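## 4. Working Rules for Tabletop Sorting Cells

We come now to the part of the paper that took the longest to write, and which we suspect most readers will turn to first. The rules below grew out of daily work at the Derkwood site, where a single arm sorts small bottles into paper cups, and they were later tried at Urner with a different crew and a different table. We have kept them in the order in which a person setting up in the morning would meet them, and we have tried to hold on to the plain wording that the crews themselves used, even where a more formal phrase was on offer.

### 4.1 Marking the table

Our first draft rule said only that objects should be "placed consistently," and it was, we must admit, of very little help to anyone. Two people can read that phrase and set up two quite different tables, each of them perfectly sure of having followed it. The rule as it now stands asks for colored tape on the tabletop, put down before the first run of the day and left alone until the last one is over. Figure 2 gives a layout of the kind we mean, with red and blue strips on a white table and the cups toward the back.

Tape is cheap and a little homely, and we did look at printed mats and projected outlines (the Urner crew was quite fond of the mats for a while). The mats slid. The outlines washed out whenever the blinds were up. Tape can be checked by eye from a chair, and a strip that has begun to lift can be replaced in a moment, provided the new one goes down before the old one comes off. We ask that every change of tape be written in the log, with the run number beside it, even when the person making the change is certain that nothing has shifted.
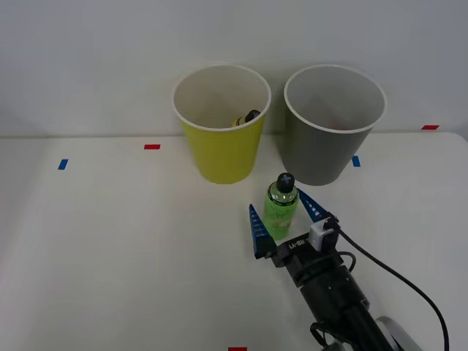

**Figure 2.** Sorting layout with two paper cups and taped markers. The gripper is open on either side of the green bottle; a small bottle with a black cap is in the yellow-green cup.

The second thing we ask is that the rest of the table be kept bare. Pens, spare caps, coffee and phones all have a way of drifting in over the course of an afternoon, and each is harmless until the arm swings wide. In the early weeks at Derkwood we lost most of a day's runs to a roll of tape, of all things, that had been set down at the back and forgotten. The rule now says that anything without a part in the run belongs on the side cart, and the cart stays outside the reach of the arm.

### 4.2 Approach and grasp

For the approach itself we follow the Trarkow guideline, with one change. Trarkow allows the fingers to start closing while the arm is still moving, and this saves a little time on every pick. We ask instead that the arm come to a full stop with the fingers open on both sides of the object, wait, and only then close. The pause gives the person at the stop button a fair chance to see that something is off. Over 3000 runs we found that most of the stops made by hand fell within this pause, and we would be sorry to see it traded away for speed.

Cables deserve a word of their own. Any cable leaving a sensor near the gripper should have enough slack for the farthest reach in the program, and the slack should hang away from the objects. We check this by stepping the arm slowly through its end positions with the table cleared, once at the start of the day and again after any cable has been unplugged, however briefly.

### 4.3 Stopping, resetting and writing things down

After every 100 runs the operator stops the arm, checks the tape and the cups, and signs the log. Paper cups soften at the rim with use, and a soft rim gives way under a touch that a fresh one would resist, so we replace the whole set together at this point. Replacing them one at a time left us with mixed sets and some very puzzling results.

A failed grasp is logged before the object is touched by hand. This was the rule our crews found hardest to keep, and we understand why, for the wish to set a fallen bottle upright is strong and quite natural. Still, the position of the object is the best record we have of what went wrong, and the log form from Cherkaoui, which we adopted in April with small changes, has a sketch box at the top for just this purpose.

Section 5 takes up the question of how these rules carry over to cells with two arms, where the stop button must serve both.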